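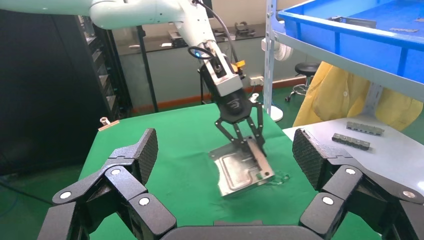
A robotic arm grips a sheet-metal part lying on a green work surface.

Home » Interviews » Materials

Bark into board: an interview with Qistina Santoso
May 21, 2023

Qistina Santoso spent nine years in pulp mills before she joined Skurkwood, a small company in Ernovbridge that makes stiff packaging board from softwood bark. Most mills burn their bark to raise steam. Skurkwood buys it, cooks it lightly, refines it and blends it with recycled fiber.

"People ask why you would take away a mill's fuel," she said. "It's a fair question. Wet bark is poor fuel, and the mills we buy from have more of it than their boilers want in summer. In January they don't return my calls."

The company runs two refiners and one forming line in a former flooring plant. In April it shipped 3,317 sheets to paying customers, its highest month so far. Most went to Nugroho, a shipping supplies wholesaler that cuts them into corner protectors and layer pads for pallets.

Santoso does not describe the board as a replacement for anything made from fresh wood pulp. It is dark brown, it has a smell when it is new, and print looks dull on it. "For a cereal box, no. For a pad that sits between two layers of cans, the color doesn't matter and the price does."

The hard part has been grit. Bark arrives with sand and small stones in it, picked up when logs are dragged and stored on open ground. In the first year a set of refiner plates lasted 452 hours before it had to be changed, far short of what the budget allowed for. The company has since put in a second wash and a settling tank, and the plates last long enough that she no longer keeps a running tally on her office wall.

"We spent the money on the fancy end first," she said. "Sensors, a new press felt, all that. We should have bought the washer."

Water is the other subject she comes back to. Bark gives off tannins, which turn process water the color of strong tea, and the town will not take it in that state. Skurkwood recirculates what it can and treats the rest on site. The sludge goes to a composting yard. She would like to sell the tannins, and a trial product called Clulovness – a binder for particleboard – came out of that effort. Two board makers have tested it. One wants more samples, and the other found that it cured too slowly for its presses.

"That's a real objection," she said. "You can't ask someone to slow down a press line. We're working on the cure time and I don't have a date for it."

Asked about recycling, she said the board can go in with old corrugated boxes in small amounts, though some paper recyclers dislike the dark specks it leaves. She sends samples to any recycler who asks and gets the repulped sheets back by mail.

Plans for the next year are modest. The company wants a dryer that can run on waste heat, and a covered yard so the bark arrives at the washer in the same shape all year. A second forming line has been discussed with the bank and put off.

"I'd like to fill the one we have," Santoso said. "It still stands idle two nights a week."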